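# About Skurngate House

Skurngate House is a drop-in and respite center for people who look after somebody at home. Some of our families are living with dementia, some with Parkinson's, some with the long aftermath of a stroke. A few come with no diagnosis yet, just a parent who has started putting the mail in the freezer. All of them are welcome, and we are so glad when they finally ring the bell!

## How we got going

Gertraud Lüthi was a home care nurse in Dendunbridge and spent her working days in other people's kitchens. The person in the bed or the armchair was usually doing all right. It was the husband standing by the sink, or the daughter who had driven over before work, that she kept thinking about on the way home. She started asking a few of them over on her afternoon off. They drank a lot of coffee and talked about incontinence pads and insurance letters, and also about baseball, and nobody wanted to leave.

When her living room got too small, Vinzenz Oberholzer offered the upper floor of the old Hedlund shoe store, where he had kept his bookkeeping office. His wife had been coming to the coffee afternoons while she cared for her mother. There were 12 people at the first meeting there, and two of them still come (one of them runs our phone list now, and runs it very well).

We moved down to the ground floor later on, once it became clear that a flight of stairs was a silly thing to put between a tired person and a chair.

## What goes on here

Today we have 113 families on our books, from Dendunbridge itself and from the farms and small towns out toward Trullar. What they use us for varies a lot. The talking groups are still at the heart of it. We run a general one, one for husbands and wives, and one for grown children, who tend to have very different worries - work, siblings, money, guilt about the nursing home. You can talk the whole hour or say nothing at all. Plenty of people say nothing for the first month and then can't be stopped, and we love that.

While the group meets, the person you care for can spend the time in the day room next door with our respite staff. There is music, there are cards and a big table for sorting and folding, and the door to the garden stays open in good weather. Ask for a place when you call, and tell us about walking aids, food allergies and anything that tends to upset or calm your person. We really do read those notes.

We also teach. Our evening classes cover lifting and turning without wrecking your back, eating and swallowing problems, bathing someone who doesn't want to be bathed, and what a power of attorney does and doesn't let you do. The eating class fills up fastest, so put your name down early.

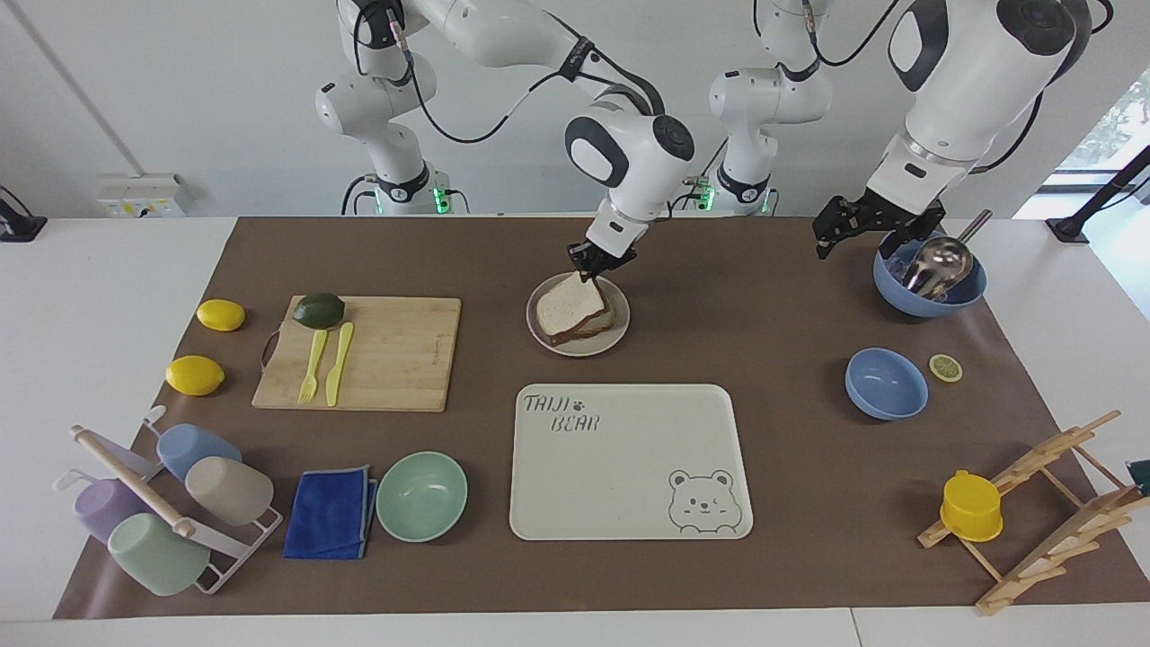
*Sandwich on the plate, ladle in the bowl.*

## The people you'll meet

**Gertraud Lüthi** is our director and still leads the Tuesday group herself. She has been asked many times to hand it over and has no plans to.

**Pirmin Zwahlen** heads the day room. He trained as an occupational therapist and came to us from a rehab hospital, where he says the corridors were too long and the visits too short. If you hear an accordion, it's him.

**Bogdan Ene** is our family advisor. He helps with forms, appeals, respite funding and those awful calls where you are on hold for most of the morning. He speaks Romanian, English and a fair bit of Spanish, and he'll come out to the house if you can't get away.

**Ambros Brunner** chairs the board. He cared for his brother for nine years and reads every comment card that goes into the box by the front door, including the rude ones.

Vinzenz retired from the board but does our books to this day, and we would be lost without him.

## Paying for it

The groups are free and always have been. Day room places are charged by the half day on a sliding scale, and Bogdan can tell you in a short phone call what yours would be. If the number is a problem, please say so. We have a fund for exactly that and we like spending it.

## Coming up

Our garden lunch is on Fri 16 August, starting at noon, and everyone is invited - families, former families, neighbors, curious people. Bring a dish if you feel like it and come empty-handed if you don't. The new round of evening classes begins in October, and the sign-up sheet will be at the lunch.

You don't need a referral for any of this. Call, write, or just walk in through the blue door beside the pharmacy and ask for Gertraud.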